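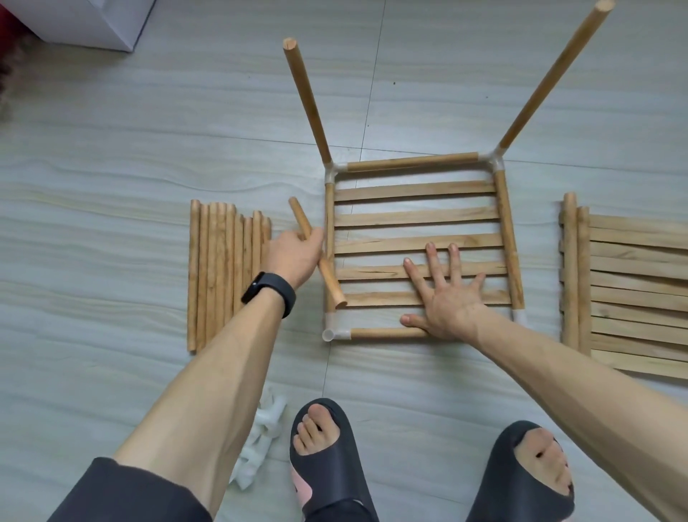

Hi all,

Second report on the Fondville harbor grant, covering everything up to the end of August. I'll start with the good stuff, because there's more of it than last time!

The tagging is going well. We've now tagged 1,106 crabs off the Fondville boats, and 328 of those have been caught again and written down properly, with the depth and the string they came up on. The state office told us in the spring that they wouldn't look at changing our closed season without local numbers, so now we have local numbers. I sent them the first batch in July and got a short reply saying it had been passed to the shellfish desk. I'll chase it.

19 boats are signed up. We lost 2 over the summer (one sold, one moved down the coast to Ruggiero for the whelks) and I haven't tried to replace them yet, as everybody is flat out until the weather turns.

The logbooks are the sore point. Most skippers like the Tridavance app fine when they have a signal, but past the point it drops out and the entries don't always save. So we've gone back to paper on board and typing it up at the co-op in the evening. It's slow, and it has eaten most of the hours you gave us for outreach – I'd like to talk about moving a bit of money across from travel to cover that.

Silero finally delivered the new ice machine, six weeks late. It's in and running, but the drain on the quay side needs redoing before the inspector will sign it off. The plumber's quote is in the budget sheet, under repairs.

Still to do before the next report: the meeting with the state people about trap limits, the second round of tags (ordered, not here yet), and a proper go at the bait storage question, which I keep putting off. I also owe you the receipts for fuel in June. They're in the truck and I'll scan them this week.

Call me at the co-op if anything looks off, any time after 3 p.m. is good.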